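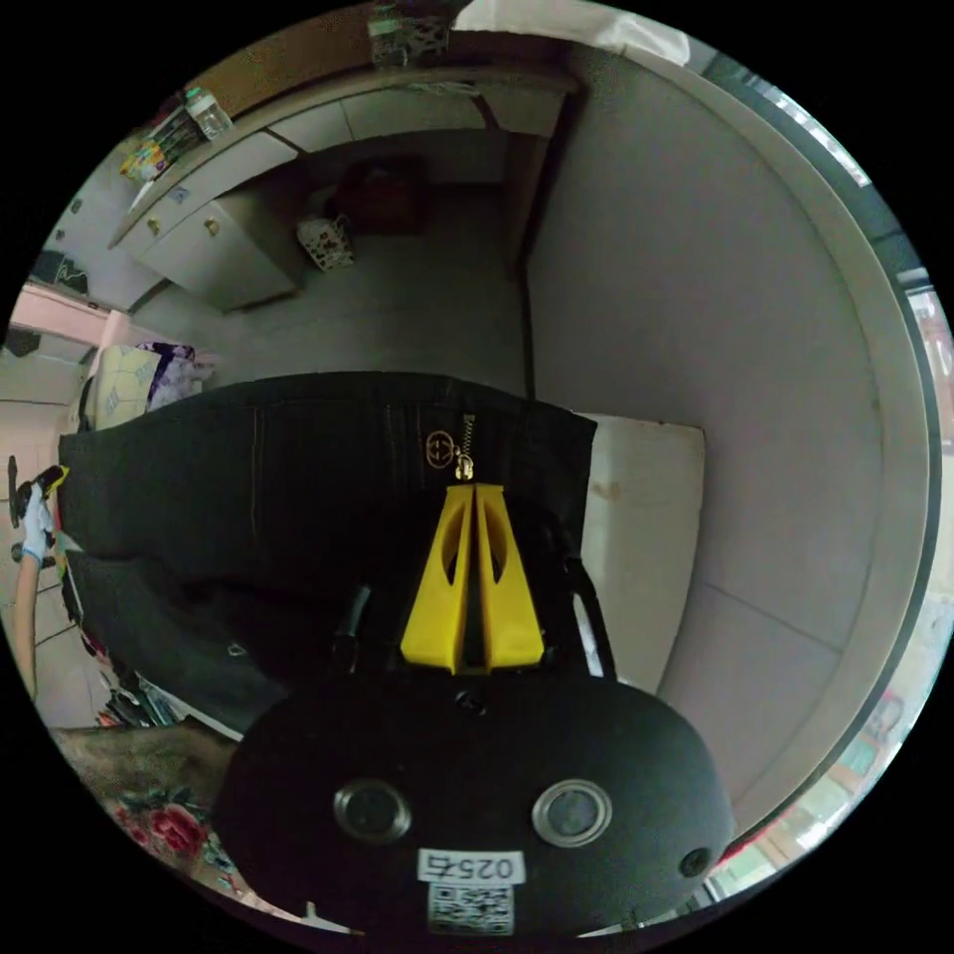

Right, a few of you asked what I do all day now, so here comes a long one. Short version: I handle clothes so that a machine can learn to handle clothes. Long version below, get a cup of tea.

The project is called Jusus (no idea, it was named before I joined) and it's run out of Voltcombe, though the sessions happen in ordinary homes in Urnham and nearby. Real rooms, real cupboards, real trousers.

The tool is a gripper you hold in your hand. Two yellow fingers, a black body, a sticker with a code on it. You squeeze, the fingers close, you do the job you'd normally do with your own hands, and the whole thing gets saved as one example.

Everything we use has a number and a side on its label. I start every session by checking I've got left in my left and right in my right. Mix them up and the learning system gets a lovely set of lessons on how to fold with its arms crossed.

My target for this batch is 600 good examples of black clothing. Black! Of all the colours! Somebody looked at the first round and saw it was nearly all pale T-shirts and tea towels, and the model went to pieces the moment it met a pair of dark jeans.

It makes sense when you think about it. On a white T-shirt every crease throws a little shadow you can follow. On black, the crease and the shadow and the pocket all melt into each other. I have trouble finding the waistband myself some mornings and I've been wearing trousers for decades.

So what's one example? Start with the thing in a heap. Find an edge. Pick it up, open it out, lay it down, let go, hands away. That's it. Then you scrunch it up and go again, which feels very wrong if you were brought up to put things away nicely.

The scrunching matters more than I expected. If I drop it the same way each time, the system learns my one favourite heap and nothing else. I now have a whole range: the drop, the throw, the twist, the "teenager's floor".

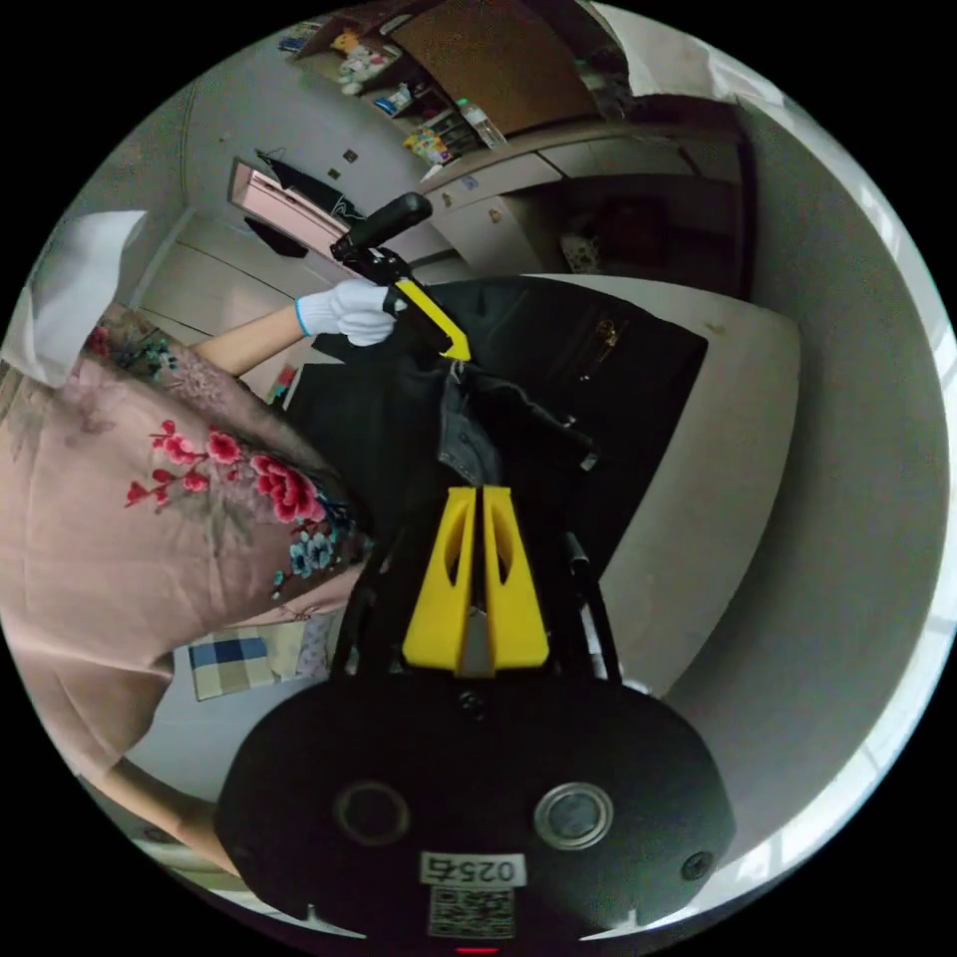 Do you have to be good at folding to do this? Being steady and a bit patient counts for far more, and the folding itself you pick up in a morning.

I'd go further and say very tidy folders struggle at first! They want to go back and smooth the corner. You can, but then that's in the example too, and the system can't tell whether the smoothing was part of the job or you being fussy.

We had a long chat about this on the group call. The rule now is: fix it if a sensible person would fix it, leave it if it's only bothering you. I have failed this rule many times.

Mistakes are allowed, by the way. Keep going if you miss a grab and get it on the next try, those go in a separate pile marked "recovered" and the modelling lot at Voltcombe love them. A system that has only ever seen perfect grabs has no clue what to do after a bad one.

What doesn't get kept: anything where you put a tool down halfway, anything where you reach in with a bare finger to help (the temptation!!), and anything where the recording started late.

Oh, and speed. When I began I did everything like I was defusing a bomb. Lovely and slow, very proud of myself. All of it came back with a note saying please move like a normal person.

The trouble is that slow examples teach slow. Worse, they teach all the tiny hovering pauses where I was making my mind up. The machine copies the hover without having anything to think about. So now I decide first, then move.

Best trick I've got: do the whole thing once with no recording, as practice. Say the steps out loud if you live with people who'll put up with it. Then do it for real.

Second best trick: grab thick bits first. Waistbands, hems, side seams, the places where the cloth is doubled up. Thin single layers slide out or you end up pinching two when you wanted one, and on black you won't notice till you lift.

Zips and buttons are their own little world. A bit of metal is a great landmark for a camera on dark cloth, something bright to aim at. The danger is that the system decides ALL trousers have a shiny bit in that spot, and then meets a pair of joggers and sulks.

So we mix it up. Plain ones, fancy ones, zips open, zips closed, front up, back up, one leg inside out. The inside out leg takes ages and I complain every time.
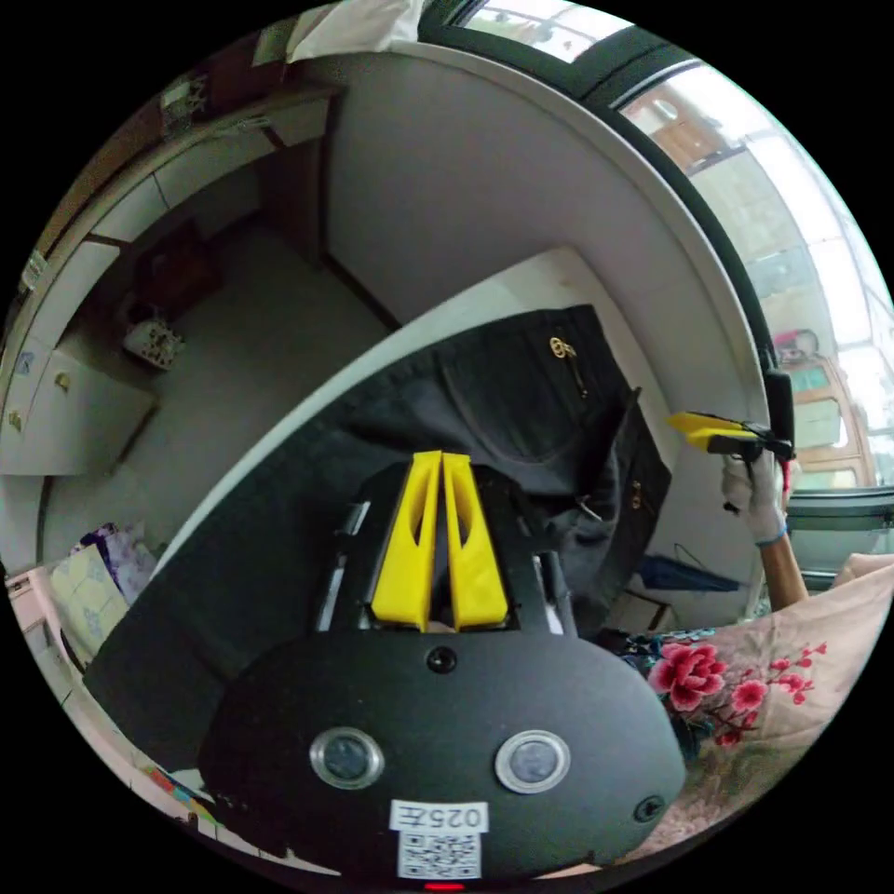
Two grippers, one board, plenty of black cloth.

Working with a pair of tools is a different job from working with one, I should say. With one you're mostly picking and placing. With two you can hold tension, and tension is what gets a garment flat. One side stays put, the other side travels.

The bit that took me longest was waiting. Your own two hands have been chatting to each other your whole life and they overlap without asking. Through the tools it goes better if one side has clearly got hold before the other sets off.

My wrists had opinions in the first week. I now do blocks of 5 and then have a proper shake out, look out of the window, get a biscuit. The examples after a break are always better than the ones before it, I can see it in the reject list.

About the reject list! Every evening I get back what was kept and what wasn't, with a word or two on why. "Lost grip." "Blocked view." "Too slow" (still, sometimes). It's a bit like getting your homework back, except you did the same homework all day.

Blocked view is my big one. The camera rides on the gripper, so it sees what the gripper sees, and if a flap of cloth comes up over the front then that's all it's got. You learn to lift out and away from yourself instead of straight up.

Baxter, by the way, is what we call the rig back at Voltcombe that tries out what it has learned from us. I've been sent clips. It does this small nudge before it picks up a hem and I'm nearly certain that's MY nudge. Very odd feeling, like hearing your own laugh on someone else.

It is not good at jeans yet. It'll take a waistband quite happily, lift it, and then lay the legs down in a knot. I felt oddly defensive on its behalf.

The plan is 3000 examples across all of us by July, and then they train again from scratch and see if dark clothes have caught up with light ones. If they haven't, I suppose it's more black trousers for me.

Someone asked if the room ought to be cleared first. We're told to leave things as they are, within reason. A system that has only ever seen bare rooms gets thrown by a cushion, and most people who'd want help with the washing have cushions.

Same with the light. I used to fiddle with the curtains to get it all matching. Now I let it change through the day and just make a note of it, so that if the afternoon ones do worse there's a clue why.
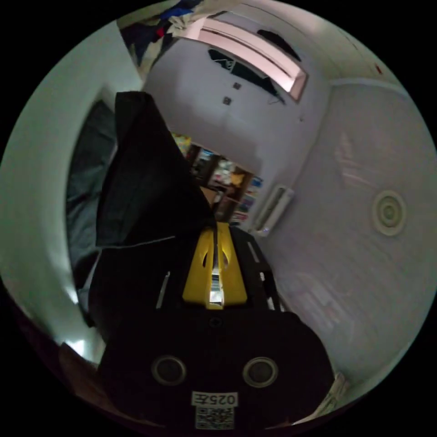 Jusus regular reply here: I do towels for the same project and I'd argue variety beats numbers every time, my first hundreds were all one towel and they may as well have been one example.

Yes! Completely with you on that. I'd take 2 pairs of trousers handled in lots of different ways over a mountain of pairs all handled the same way, though the best is obviously plenty of both, if your cupboards can stand it.

I'm jealous of the towels, I must say. Four corners, no legs, no pockets. Do you get the thing where the far corner tucks itself under and you don't spot it until you've already let go? I lose so many to that with hems.

Few bits from the replies. Yes, gloves stay on for the whole session. No, I don't pick the clothes, there's a list. And I do still fold my own washing by hand, badly, and it's lovely not to be marked on it.

Next up on my list is black shirts with long sleeves, and I've been warned about the cuffs. If you've got a good way of getting a sleeve flat using only pinches, tell me below, I'm taking all suggestions.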